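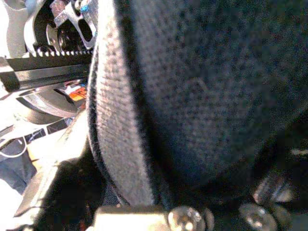

Perell Technical Institute Opens Its Automation Hall to the Public

The Institute welcomed visitors to its automation hall on Monday for the spring open day. Attendance reached 1,703, and the doors remained open until early evening so that families could come after work.

The most requested stop was the textile handling station, where staff of the Zanton laboratory presented their work on gripping soft goods. Knitted fabric remains a hard material for machines. It bulges, folds and gives way when pressed, and a gripper that holds a metal part without trouble may lose its hold on a knit or pull it out of shape. Visitors were able to follow the work through the small camera at the robot's wrist, which shows the dark gray knit and its paler ribbed border at very close range, with the toothed rack of the gripper beside them.

Khang Mạch, who leads the laboratory, gave four short talks during the day and took questions after each one. Many of these concerned speed. He explained that the group is working first on a steady hold, and that faster handling will be taken up in the next stage of the project, together with the Institute's industrial partner, Baert.

School groups were received in the morning. Fourteen classes took part, and students were invited to operate a training arm under supervision in the Fostia Room. Places in this session were limited to 200 and were filled in advance.

The Institute thanks all staff and students who gave their time. Teachers wishing to bring a class in September may write to the visitor office, which will confirm dates before the summer break.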